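How to Set Up a Chessboard Without Starting Over

Posted Friday, May 29, 2026

Most chess sets spend their lives in the wrong order. You tip the pieces out, somebody puts the queens on the wrong squares, and you find out on move six. My method takes two minutes if you don't stop to admire the knights.

1. Turn the board first. Each player needs a light square in the right-hand corner. Turning a full board later is possible, in the way that carrying soup upstairs is possible.

2. Take everything off and sort by color, dark pieces on one side of the table, light on the other. Stand them up as you go — pieces on their sides roll, and they always roll toward the radiator.

3. Rooks in the corners, then knights, then bishops, working inward on each back row.

4. Queen on her own color: light queen on light, dark queen on dark. The king gets the square that's left and has to live with it.

5. Pawns last, all along the second row. If you come up short, check the box, then the couch. My old Nistivby set has used a button since December and plays no worse. 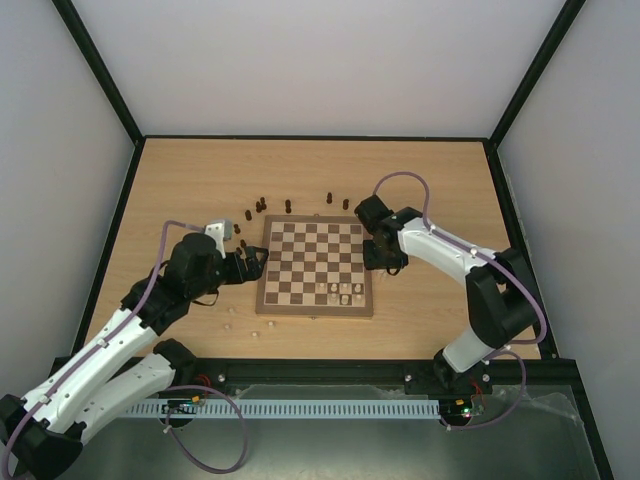

Step 2, partly sorted: dark pieces beyond the board and along its left side, a few light ones still on it.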